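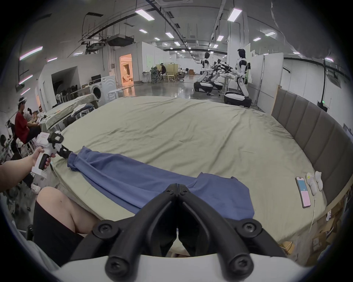 "You're folding it like a pizza box," Orathai said, and she wasn't wrong, but I had the left gripper and she had opinions, so that was how our team worked.

Wultell had given every group 70 goes at the blue thing before the Clellomden heat. Mum would've done the lot while watching the footy! We were up to 45 and my forearm had gone to jelly (squeeze, lift, drag, let go, smooth, start again).

"Corner first," said Theophilus, who'd lost his turn by sneezing.

"I've got the corner."

"You've got a corner."

Grurndale High were already finished, of course. They had matching hoodies and a chant. We had half a packet of Tim Tams and Orathai's phone, which wasn't allowed to buzz any more after attempt five.

I pinched, I lifted, I held my breath. The far end came up off the green sheet as sweet as anything, and for a second all three of us shut up.

"Okay," Orathai whispered. "Now bring it over to me. Slow. Slower than that, you goose."

So I brought it over, and she closed her jaws on the hem, and Theophilus sneezed again.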